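Lestham Small Kitchens list
Subject: Re: Second-hand microwave, Chinese buttons
Date: January 5, 2018

Hello all,

Thank you for the answers about my microwave. I quote the message I want to reply to, so that it is clear for the people who read only the digest:

> If the panel is the kind with number keys, the label on
> top may list the programs. Send us a view of the front
> and we can try to help. Is the glass plate complete?
> The one I got from Sowerby came without the ring.

I do not have number keys. Under the display it is printed 10, 1 and 5 with a small unit next to each, and I suppose they are minutes and seconds, but I cannot read Chinese and I did not want to guess.
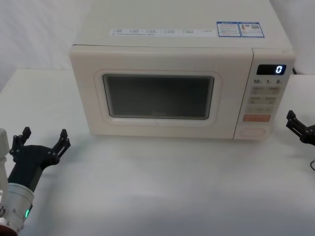 The front, display showing 0. Orange button is low on the panel.

About the plate: yes, it is complete. The glass one is in its position and you can see the ring through it. I bought the oven in May and I used it maybe 12 times, always for soup. On the left wall there is a cover, and my question is if I may wipe it with a damp cloth, or if it must stay as it is.

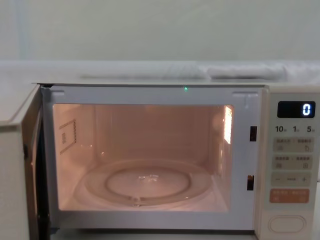
Wipe it gently and let it dry before you close the door, wrote Hamemik in the other thread, and never take it off to clean behind. Mine became brown from grease after 2 years and I had to order a new one.

So I will do this tonight. I also want to ask about the long label on the top. The letters are very small and gray, in short groups, and I do not know if it is a list of dishes or only warnings. To the right of it are two stickers with blue borders, one of them with a square code. Should I leave them on? I would like to put a bread box on top, but maybe the oven needs free air there.

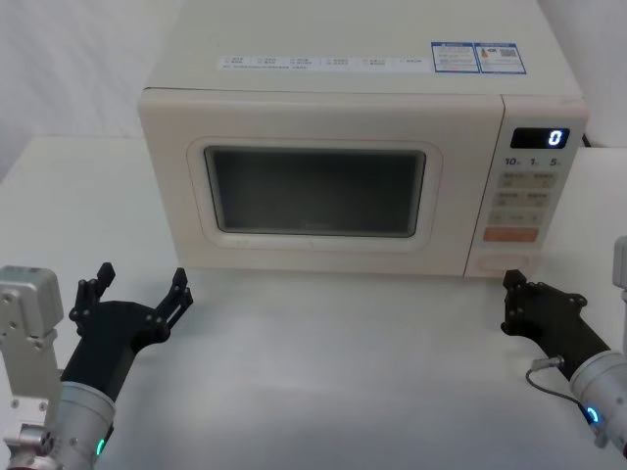

Top of the oven with the long label and the two stickers.

If somebody has the manual in English, even for a similar model, I will be very grateful. I can pay for the copies.

With kind regards from Lestham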